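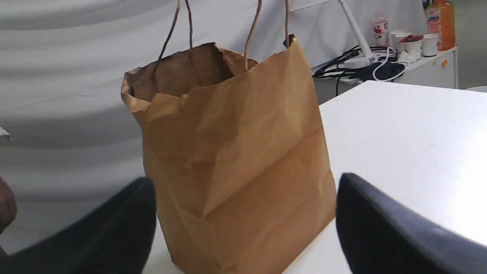
Figure 1. Wrist camera view, gripper open, paper bag between the two fingers.

Unit 7. Daily care of the gripper and wrist camera on the bag cell

Course notes, Banddale evening program. Prepared by Cheng-en Kwan.

In the last unit we set the home position of the arm. Now we look at the parts which need the most attention in a handling cell, and these are the fingers and the camera above them. Please bring your printed cell log, because we will fill in one page together.

7.1 Before you touch anything

Stop the program from the panel and wait until the arm is still. Then press the emergency stop and put your own lock on the main switch. The Vunderix controller keeps its display on for a short time after the power is cut, so a lighted screen does not tell you that the arm is live, and a dark screen does not tell you that it is safe. Test it every time: unlock nothing, ask for a small jog, and see that no axis moves.

7.2 The fingers

Both fingers in Figure 1 are black, but compare the surfaces. The left one shows a fine ridged texture. On the right one we see the rounded top edge, smooth and a little glossy. A camera image alone is not enough to judge wear. Light can make a good surface look polished, and the near finger is often blurred. Use the image to decide where to look, then look with your eyes and feel with a clean fingertip.

Wipe each finger with a lint-free cloth and a little alcohol. Do not use oil-based cleaner. Paper dust collects in the ridges, and it must be brushed out along the ridge, never across. If a pad has a cut that catches your fingernail, replace the pads on both sides, also when the other side looks good. Our pads come from Drasa in bags of 100, and the small screws are included. Tighten the screws by hand first, then with the torque driver. I have seen many students start with the driver and damage the thread.

7.3 The camera

Clean the lens with the dry cloth only. Check the bracket for play: hold it lightly and try to turn it. If it moves even slightly, the calibration is lost and you must go to section 7.4.

Next, open the live view and put a standing bag between the open fingers. You should see a finger at each lower corner and the bag in the middle, as in the figure. Look also at the rim and the handles. In Figure 1 the handles go out past the top of the image, so this view cannot be used to locate the top of the handle loops. For that the arm must go to the high pose, which we teach in the next unit. A crumpled rim is normal for kraft paper and is not a reason to reject the bag.

7.4 Recalibration

Mount the Shehu target plate on the table. Start routine 333 from the service menu and keep your hands outside the cell. The routine visits 3 poses and writes one error value for each. Copy all of them into the log — not only the worst one. If the routine stops early, clean the plate and start again from the first pose.

7.5 Homework

Write half a page: which checks in this unit need the power locked off, and which need the live view? Explain in what order you would do them after a pad change. Hand it in before 6 p.m. at our next meeting.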